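Forum > Small office > Desk storage

Upright file sorter vs. closed box for a shallow desk

gmazza_88
Desk depth is 445 mm, so anything at the back has to stay under 300 mm tall or it blocks the shelf. Current setup is a four-slot plastic sorter with perforated walls and a clear smoky box beside it. Clipboard and markers stay at the front because they get used all day.

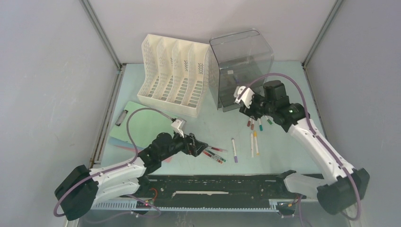
The sorter works for folders. Single sheets sag and curl within a week, and I end up parking them under the clipboard. Considering the Rorkley steel sorter as a replacement. Any experience?
Guido Mazza

pletport_fan
Stepped dividers are fine for single sheets if you put a stiff card in each slot. Cut it 29 mm shorter than the sheet so you can still grip the paper. No need for steel.

Uralen
Disagree. Card backing eats half the slot width. I ran it for a month and went to flat trays.

pletport_fan
Depends on the card. Cereal box is enough.

negri_t
Store markers flat, as you have them. Upright in a cup, mine dried at one end. I'd turn the box so it opens toward your writing hand.

Uralen
Flat, yes — but in a tray. Loose markers roll.

gmazza_88
Will try card in two slots first and leave the others as they are. The Rorkley can wait until October.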